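Prundari Kitchen Tasks, Set-up Guide
Section 4. Running the overhead-view evaluation
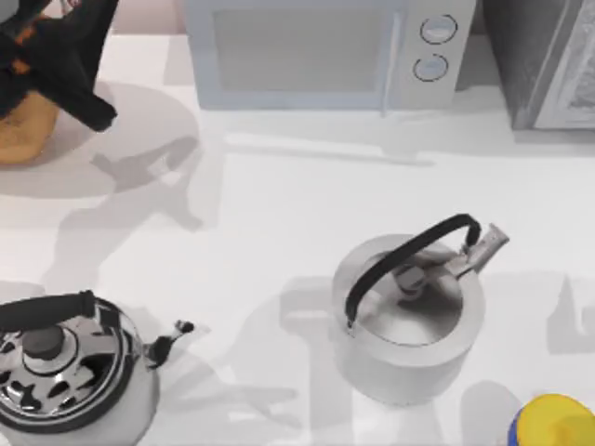 Read this section before quoting a success rate from it. The Lenorora paper reports that a policy trained only in simulation holds up when the kitchen layout changes. We have been able to reproduce part of that. The steps below are the ones we trust.

1. Load the countertop layout with both kettles and the microwave. Leave the overhead view at its default height.

2. Set the number of training demos to 50. The paper uses 200, but our curves went flat well before that, and the extra ones mostly cost rendering time.

3. Turn shadows on. The arms throw long shadows over the white counter, and a policy trained without them may treat a dark patch as an object.

CAUTION: Do not compare a run with shadows to a run without. The log file does not record this setting. Write it down yourself.

4. Pick a fixed seed. We use 123 for every baseline. Then repeat with at least four other seeds – a single seed tells you very little here.

5. Start the Griltitz checker and let all episodes finish. Stopping early tends to favor the easy starts, which are queued first.

6. Open the results table and read the "kettle moved" column separately from "kettle placed." The checker counts any shift in position as a move, including a bump from an elbow.

NOTE: With our settings, nearly 28 percent of the episodes marked "moved" had no grasp at all when we replayed them. The headline number in the paper may or may not include such cases. The text does not say.

7. Replay a random batch by eye from a side view. From straight overhead you can't judge how far a gripper is above an object.

Results from this section say nothing about real metal or real glare. The Inga add-on claims to cover that gap – see Section 6, and check its defaults first.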